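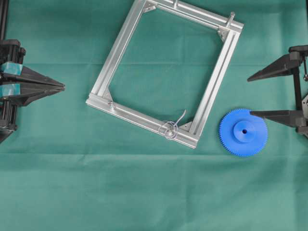
Base frame with the gussets on, coil of wire or string, blue gear. Teal cloth on the bench.

1/ Thread on squaring up a small T-slot frame. Long, mostly numbers and bolts. If you have built a few of these you can skip to post 9.

2/ The frame is the base for a wire winder. Four lengths of aluminum extrusion, butt jointed, one triangular gusset at each inside corner. The winder drive sits on top later and none of it is on yet.

3/ Extrusion came from Plastis, cut to length. Long bars and short bars were ordered as pairs. I asked for each pair to be cut against the same stop in one go. The length matters less than both bars in a pair being the same.

4/ Check that before you do anything else. Stand the pair on end on a flat plate and run a fingertip across the top. You can feel a very small step that you would have trouble reading on a tape. Mine were fine. The last batch, from a different shop, had one bar long and I lost an evening to it.

5/ Deburr every end. The saw leaves a lip inside the slots and the nuts catch on it. A small flat file, two strokes per edge, then a wipe. Chips in the slot will hold a nut off its seat and the bolt will still feel tight.

6/ The cloth is there for the finish. Bare aluminum marks if you drag it over a bench top. It also stops small bolts from rolling. The downside is that cloth is not a reference surface. Assemble on it, do not measure on it.

7/ Order of assembly: all four gussets on loosely, bolts finger tight plus a quarter turn. The frame should still rack a little if you push on a corner. If it doesn't, something is already clamped in the wrong place and you will be fighting it for the rest of the job.

8/ Then move it to the flat plate. Press all four bars down and look for rock. Tap two opposite corners in turn. A click means a twist. Loosen the gusset nearest the click, press down, snug it again.

9/ Diagonals. First reading, the two were 3 mm apart. For a frame this size that is bad, and normal for a loose fit. Push in on the long diagonal, hold, measure again. Second try brought it down to 2. After that I used a bar clamp across the long corners and crept up on it.

10/ Final numbers: no difference I can read with a steel rule. That is good enough for a winder. It would not be good enough for a linear rail and I would not claim otherwise.

11/ Tighten in a cross pattern, half torque first, full torque on the second pass. Measure the diagonals again after each pass. The gusset pulls itself into the corner as the bolts come up and can take the bars with it.

12/ A word on the gussets. These are small and plain. They resist racking well enough in the plane of the frame. They do very little against twist out of that plane. If your frame will be lifted by one corner, use a deeper bracket or add a plate.

13/ Pins. The top bar carries short cylindrical pins for locating the drive plate. The plate drops over them and is then bolted. I prefer this to relying on bolts in clearance holes, where the plate ends up wherever it was when you tightened it.

14/ Pin spacing is 137 mm center to center on the drawing. Set it with calipers over the outside of the pins and subtract one diameter. Measuring to the middle of a round thing by eye is how you get a plate that won't go on.

15/ Gear. Blue plastic spur gear with a raised hub, from the Belhaj catalog. It goes on the winder shaft. Plastic is fine for this load and it is quiet. I would go to metal if the winder ran all day – it runs for a few minutes a week.

16/ Check the bore against the actual shaft, not the catalog page. Molded bores tend to come up small. If it is tight, ream it by hand and turn slowly. Forcing the shaft in can split the hub, and the crack may not show until the thing is under load.

17/ Wire. I keep a short length around for trial winds. Don't pull a tangle tight to undo it. Open the loops outward, find the free end and back it through. Once a thin wire has kinked it will keep that kink, and it will go over the guide with a small jump every time.

18/ Cost so far is 155, all in, with shipping from the Plinidport warehouse. Extrusion was the larger part. The gear was cheap enough that I should have ordered a spare.

19/ Several people asked after the July thread why I don't weld these. I can't weld aluminum well, and a welded frame can't be adjusted. The Cledasley build was changed twice after it was finished. With slots and bolts that was an hour's work each time.

20/ Threadlocker: none yet. The frame comes apart again when the feet go on. Blue grade on the gusset bolts at final assembly, nothing on the plate bolts.

21/ Correction to 11: do the two passes with the frame on the flat plate. I left that out. On the cloth you will tighten the twist right back in.

22/ Next is the drive plate, then the shaft supports. I'll post the gear mesh setting once the second gear has arrived.

Feb 14, 2018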